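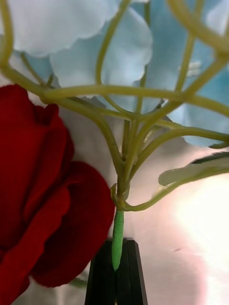
Netmont Help uses cookies to keep you signed in and to count page views. Accept all | Settings

Red fabric flowers fading in a south-facing window

Posted by pickering_lobby
Tue 24 March

I maintain the displays in a small office building in Pickering. The lobby window faces south with no overhang. The arrangements in it are polyester fabric on wired plastic stems, mostly reds and blues. The reds go orange-brown on the window side within one season, and the blues drift toward gray. The greenery holds up better.

The glass is ordinary double-pane, clear, no coating that I know of. The sill reaches 150°F in May, measured with a probe thermometer taped down in full sun. The last set of replacement stems cost $651, so I would like to fix the cause this time. The options I have looked at are a clear UV spray on the flowers (Vallow sells one), a UV film on the glass, or moving everything back into the room. Does anyone have measured results for the spray or the film?

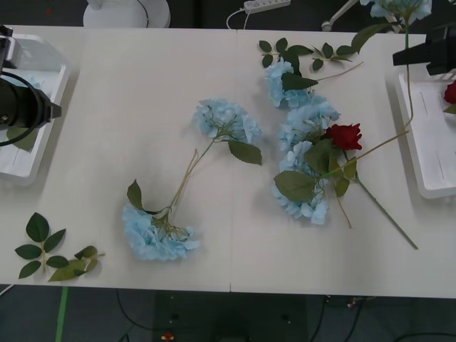
Photo: Nanami Hamada

clorent_dry
3 replies, 21 votes

Film first, spray second. They do different jobs.

Fading has three inputs: UV, visible light and heat. A decent window film removes nearly all of the UV. It does very little about visible light unless you buy a tinted one, and visible light alone will still bleach a weak red dye. Expect the fading to slow down and continue. Any film seller who says it stops is guessing.

Before you order, find out exactly what glass you have. Some films absorb heat, and on a sealed double-pane unit that can crack the glass or void the seal warranty. The film maker should have a compatibility chart by glass type. Ask for the exterior-mount version if the interior one is ruled out. 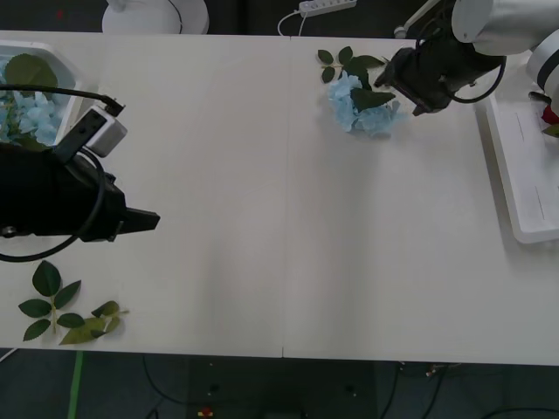 Spray adds an absorber to the surface of the fabric. The coating is thin and it wears out, so plan on recoating. Do one hidden petal and leave it overnight before treating the rest. Solvent sprays can stiffen thin fabric, and on flocked or velvet finishes they flatten the pile and leave shiny patches. Dust has to come off before you spray or it gets sealed in. Use cool air from a hair dryer, then a soft brush.

Your sill temperature is a separate problem. At 150°F the hot-melt glue in cheap stems softens and flower heads slide down the wire. A spacer under the containers helps a little. Shade helps more.

marlo74

I just turn mine around every so often so both sides fade the same. Works fine if no one looks too closely.

sill_and_sash

Agree with the film answer, with one addition: run a control. Cut two pieces from the same red petal, put one in the window and one in a closed drawer, and compare them after four weeks. Then repeat with film on one pane only. Compare runs from the same part of the year — spring and winter sun are not interchangeable.

Moving the display back from the glass is the cheapest change. Watch where the direct sun lands at noon and place the containers beyond that line. In winter the sun is lower and reaches deeper into the room, so the line has to be checked again. If the tenants want the flowers in the window itself, use whites and creams there and keep the reds further in. A faded cream is hard to spot from the sidewalk.

I have not tried the Vallow spray. I used a different one and it yellowed the whites, so test on white as well as red.

Related on Netmont Help
Removing old window film adhesive from double-pane glass
Hot glue failing in summer: which stick to buy
How to read a window label for coating type
Dusting fabric plants without fraying the edges
Lobby plants that tolerate direct sun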